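Jiltside Laundry Notes: Folding Light Floral Garments

Gallery 414
Text by Nabil Akl, page layout by Jawad Chaudhry
Posted 11th April

Printed cotton and cotton-blend tops are the most common items in our mixed loads, and they take the longest to fold. Flat T-shirts have straight side seams and a predictable outline. Gathered tops, smocks and anything with a ruffle have neither. The fabric is drawn in along one line and released on either side of it, so the garment will not lie flat at full width, and pressing it by hand only moves the fullness somewhere else.

The notes on this page cover the stage between the basket and the first fold: laying out, finding the ends, and spreading the creases. Folding itself is in the February gallery, along with the shelf dimensions. Ironing is not covered. Most of these garments are stored without it.

Work surface. A table with a curved edge is usable, but the edge cannot be used as a reference line for squaring up. Place the garment toward the middle and square it to itself, hem to shoulder. A dark top helps with pale fabric, as the outline of the cloth is easier to read against it. 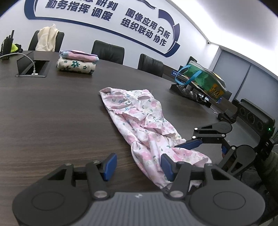
Does a gathered garment need to be fully flat before the first fold?

Only the outer edges do. The gathered section can keep its folds as long as they run in the same direction and no loose flap is trapped underneath. If the edges are straight, the folded piece will stack properly even with some thickness in the center.

Floral garment, white to very pale pink, before spreading. The print is pink blossoms, small blue flowers and green leaves. Gathers cross the middle and long creases run down the nearer half.

Lengthwise creases are handled first. Hold one end still and draw the other away slowly until the creases close up, then release. Two or three passes are normal. Pulling hard on a gathered line distorts the stitching and leaves a wave in the hem.

Puffed areas come second. Lift the flap at its edge, let the air out, and lay it down from the gathers outward. Working in the other direction pushes the fullness back into the center and the step has to be repeated.

Turned corners come last. A corner that has folded over on itself is opened by the tip and laid outward. Check the underside at the same time, where a second layer often sticks.

Storage. We use the Kidero shelf insert for tops and the deeper Batista box for anything with a ruffle. The insert compresses gathers and leaves a mark across the front after a few weeks. The box does not, but it holds fewer pieces — plan on one box for each person's summer tops.

Sorting. Printed garments are kept apart from solids in our system, mainly for ease of finding them. Place the fold facing out so that a strip of the print is visible from the front of the shelf.

Related pages: Fitted Sheets on a Small Table; Labels for the Anlow Drawer Unit; Gallery 200, Scarves and Other Long Pieces.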